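Search this site Enter keywords Go

Visit to Emenel, Wernton, 31st January

Emenel sells a practice package for household robots called Chevalier. You get a set of simulated rooms, a library of furniture and appliances, and a support contract. Stistent is thinking of taking it for the kitchen and storage work, so I went to the Wernton office to see it used on ordinary jobs before we ask for a quote.

The office is on the second floor above a tile shop. Parking is at the back and you need a code from reception. There were 14 of us from different firms, split into two groups. Mine started with the software and had the price talk after lunch.

The demonstrator loaded a room and put the arm to work close up against a cabinet. The view from the gripper was on the big screen for most of the session, and we were free to ask for a change of room or surface. Changing a floor took a few seconds. Loading a whole new room took longer, and the first attempt had to be restarted.
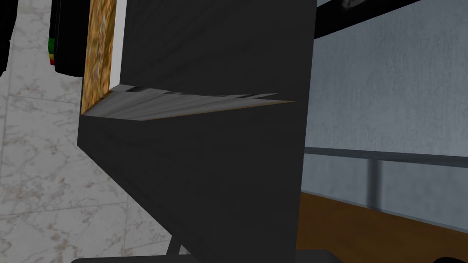
A visitor in the other group, Emenel's customer for two years, told us over coffee that the furniture was good enough for learning to reach and pull, but that she would not trust it for how heavy a drawer feels, and that her own team still did every final check on a real unit.

I asked the demonstrator about that. He said weight and friction can be set for each item, but the values supplied are starting points and the buyer is expected to measure their own furniture. There is a short guide for doing so. I have a copy.

The library stands at 1,322 items, with another batch due in May. Surfaces can be swapped freely. Shapes cannot be edited without the higher licence, and that would matter to us, as our units are a non-standard depth.

The basic licence covers 5 users. Training is charged separately and has to be taken in Wernton. A trial copy is available on request and I have asked for one.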